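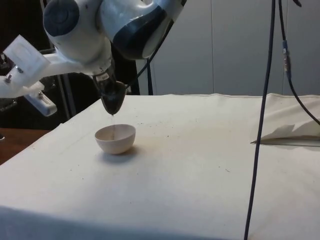
Lumturie Ionescu

Hold Tone

The log for Channel 26 is kept in a green binder on top of the patch bay. Every fault goes in it with a time, a symptom, an action and a set of initials. I started as engineer at the Asville access studio in May, and the first thing the station manager asked me to do was read the binder from the front.

Most of it was what you would expect. Camera two lost its return video whenever someone stepped on the cable at the door. The playback server restarted itself after power dips. The Jakance transmitter link dropped in heavy rain and came back without help. Under symptom, my predecessor wrote short phrases without verbs. Under action he usually wrote "reseated."

Then there was an entry that repeated. Symptom: host mic low, left of center. Action: none. It appeared for every taping of The Gandden Hour, which was a talk show about the town of Gandden and ran for twenty-eight minutes and thirty seconds. The host was a retired surveyor called Merrit. He had been doing it for longer than the binder went back.

I ran the next taping myself. The studio is a former dental office. The set is two chairs and a low table on a riser, and the control room looks onto it through what used to be the reception window. Merrit came in early and sat in the left chair. I clipped the lavalier to his lapel, went back to the console and asked him for level.

"What do you want me to say?"

"What you had for breakfast."

He told me. The meter came up where it should, a little under the mark I had set. His guest, a woman from the water district, sat down in the right chair and gave level too. I rolled the open, cued him, and he turned to face her.

The meter fell by 6 decibels and stayed there.

I brought the fader up. The ventilation came up with it, and so did the guest, who was now bleeding into his mic. I took it down again. At the end of the first segment I checked the transmitter battery and the antenna, and swapped the pack. It made no difference. In the second segment I stopped watching the meter and watched the program monitor, which I should have done first.

Merrit turned a long way. Most hosts on that riser keep their shoulders to camera one and move the head. He moved everything. He had his right shoulder back against the chair and his left side pushed out toward the guest, and his chin was well past the lapel the mic was on. He was speaking over the top of it, into the gap between the chairs.

The fix is simple. You mount the mic on the side the talker turns to. I moved the clip to the other lapel for the next taping and the level held. I entered it in the binder: relocated host lav, fault cleared. I initialed it.

The next taping he came in early again and I clipped the mic on. He put his hand over it.

"You moved it last time."

"It reads better there."

"Does it show?"

I said it showed exactly as much as it had before. He considered this. He asked whether someone looking at the picture would wonder about it, and I said that viewers do not, as a rule, wonder about lapels. He took his hand away.

After that I started listening to the isolated tracks. We record each mic separately and keep the files until the server fills. I told myself it was to set the noise gate. On the host track you can hear the guest at low level, arriving late by the width of the table, and you can hear how long Merrit takes to answer. When the guest had a low voice he took no time at all. When the guest had a high voice, or dropped the ends of words, he waited, and then he said, "Tell the viewers that again." He said it very well. It sounded like craft. In older programs he did not say it at all. It came in gradually, as a person might take up a cane.

Our intercom at that time was a Daher beltpack system, bought used, with single-ear headsets. The floor director wore one. There was a spare pack in the drawer with a connector that fit an earpiece. I built an adapter at the bench, which took most of an evening, and routed the guest mic to it from an auxiliary send, before the fader, with a wide boost centered at 3000 hertz. I left the volume low. I labeled the cable HOST IFB.

When Merrit came in I told him the station was moving to interruptible foldback for all hosts. I said it was so the control room could give time cues without hand signals. I said it was standard practice, and it is.

"Which ear?" he said.

"Most people use whichever one is away from the camera."

He took the earpiece and put it in the right. I went back behind the glass. I opened the guest channel while the guest, a boy who had won something at the county fair, was still talking to his mother on the riser. He had a small, breathy voice that hardly moved the needle. Merrit was reading his notes. He stopped. He did not look at the boy. He looked at the window, and I found something to do with the graphics machine.

"Level, please," I said on the talkback.

He gave me breakfast. It was the same breakfast.

The program ran clean. He asked the boy what the animal weighed and the boy told him, and he asked the next question over the end of the answer, the way he used to. His shoulders were square to camera one. The mic, which I had put on the left lapel again out of habit, read within a decibel of the mark all the way to the close. I gave him his time cues: 5 minutes, then one, then thirty seconds. He had not needed them. He had a clock in front of him the size of a dinner plate.

Afterward he wound the cable around his hand, over and under, correctly, and set it on the console.

"The other hosts like this?" he asked.

There was one other host. She did a cooking program and had told me the earpiece felt like a bug.

"They're getting used to it," I said.

He nodded. He asked if the voice in it could come up a little – not mine, he said, mine was fine. I told him I would look at the send. When he had gone I turned it up a notch and marked the knob with a wax pencil, and then I opened the binder to the day's page. I had the time written down already. I left the symptom column blank, wrote "installed foldback, host position" under action, and went to shut off the lights on the riser.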